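## 4. Putting the washable cover on your Duda chair

Right, you've got the chair built (if you haven't, go back to section 3, I'll wait). This part is all about the cover: getting it washed, getting it on, and getting it to stay on. I've done more of these than I care to admit, and the first one took me most of an evening, so don't be cross with yourself if yours goes on crooked.

The notes here were last changed in July 2022, when Pidero switched to the longer ties. If yours came from the older Zonska range it has poppers instead, and you want section 6.

### What you need

- the cover, out of its bag and shaken
- the four ties (they're in the little paper envelope, don't bin it like I did)
- a soft tape measure
- a clothes brush, or a damp hand if you haven't got one

### Before you start

Measure the back of the chair at its widest point. The standard cover fits anything up to 46 cm across. Any wider and you'll need the large, and please don't try to stretch the standard one over – the side seams will go, and I speak from experience!

Wash the cover once before you fit it. It comes with a bit of a shop smell and the dye is strong, especially in the darker colours. Wash it at 30 degrees with nothing else in the drum, and keep the spin at 600 or lower. Mine went through on a fast spin once and came out with creases I could have filed things in.

> **Caution:** Do not tumble dry. The backing shrinks and the cover will never fit again. Line dry, or hang it over a door.

> **Note:** Let it dry right through. I once put one on in January when it still felt a bit cool to the touch, and the chair smelt like an old tent for a week.

### Fitting the cover

1. Stand the chair on a hard floor with some room all the way round. Carpet makes it harder to get at the bottom ties.
2. Brush the seat and the back. Crumbs under the cover will drive you mad later.
3. Find the label. It's sewn inside the bottom hem and it goes at the back. If you can't find it, the side with the double row of stitching is the front.
4. Gather the cover up in your hands as you would a pair of tights, so you've got a short, bunched ring of cloth and not a long flappy tube.
5. Lay it over the top of the backrest and get both corners seated. Do this before you pull anything down! If one corner is off now it'll be off for good.
6. Ease the cloth down a little at a time, left then right then left again. If it sticks, go back up a bit and start again from there.
7. Smooth the front with the flat of your hand, working from the middle out to the sides.
8. Thread the ties through the loops and do them up in a bow under the seat. Leave 6 cm of tail on each one so you can undo them on wash day.

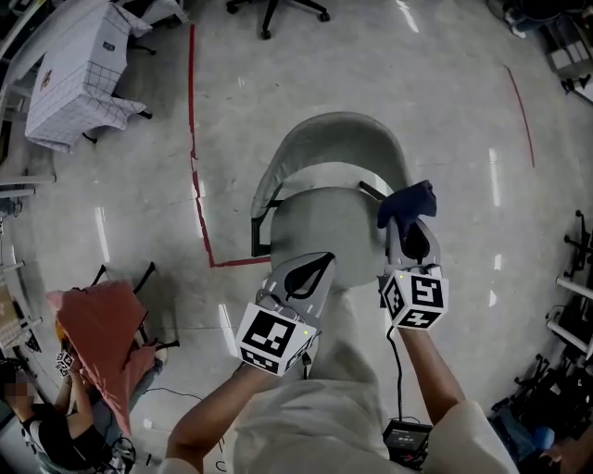 *Step 5: dark navy cloth over the top of the backrest.*

### If it isn't sitting right

**It rides up when you sit down.** The bottom ties are too loose. Undo them, pull the hem down at the back and tie them again with someone sitting in the chair, if you can talk anybody into it.

**There's a fold across the front.** Nearly always a corner that's slipped. Take the cover off as far as the top and go back to step 5 (sorry).

**It's gone bobbly.** That happens where your shoulders rub. A fabric comb sorts it out, and the Ramomus one with the wide teeth is my favourite, though any of them will do if you go gently.

**The ties have frayed.** Trim the ends and put a stitch or two through them. Spare ties are on the parts list at the back of this guide, and they come in the same colours as the covers.

For taking the cover off again, follow the steps backwards and start with the ties. I know how that sounds, but I've torn two loops by forgetting them. Seat pads are in section 5.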